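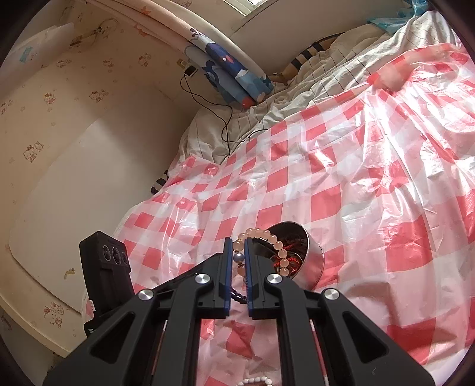
Is it worth paying to have a first album pressed, or are we being sold something?

Posted by Zahira Rahman

We're a four-piece from Dradthorpe and we've got nine songs finished, mixed and paid for. A small label called Nedura has offered to "partner" with us on the release. As far as I can tell, partnering means we pay for the pressing and they put their logo on the back. They want us to order 300 records, and they keep a share of every copy we sell, including the ones we sell ourselves at gigs.

Our last release show sold 58 tickets. I like all 58 of those people but I don't believe each of them is going to buy five records.

The man from Nedura says vinyl gets you taken seriously by reviewers and radio. He couldn't name a reviewer. Our bass player thinks I'm being negative and that we should sign before he goes off us. Has anyone here done one of these deals and come out even? I'd also like to know what a sensible number of copies is for a band our size.

Rongrong Yao

Don't sign it. If you pay for everything, then you're the label and they're a printing agent with opinions. I had a similar offer for my second record and asked for three things in writing: which shops they'd supply, who does their press, and what happens to unsold stock. I got a very friendly email back with none of it in. I went straight to a pressing plant instead and ordered the smallest run they'd do.

As for numbers, I sold about 70 copies in the first year, and I was playing a lot. Most went from the table after the set. Online was a trickle, and postage ate most of what I made on those. Reviewers asked for a download link every single time.

Check the contract for who owns the recordings as well. You'd be surprised how often that's tucked in near the end, and I'd want it read by somebody who isn't trying to sell you anything. The Musicians' Union is worth a look if any of you are members.

Marlina Santoso

just do it, life is short and records look great on a shelf. we did tapes though

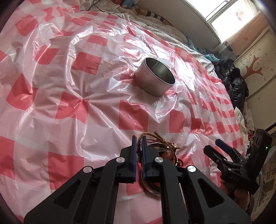

Dradthorpe, December

Coming back to this as the one who asked, because I hate threads that stop halfway. It's Zahira again. We turned Nedura down. I sent them Rongrong's three points, and the reply said that distribution was "an ongoing conversation". I took that as a no.

We did a short run of CDs and put the whole thing up for download on the same night. The show was at Khamphan, upstairs, with Nomeo opening for us. We sold a fair few discs, though I suspect several went to relations. One local blog wrote two paragraphs and got the title wrong.

Did having no vinyl hurt us? I can't see how I'd ever know, and I don't trust anyone who says they can. What I can say is that we aren't in debt, and the bass player is speaking to me again. He still wants a record. I've told him he can have one when he finds out what the plant charges for test pressings, and so far he hasn't rung them.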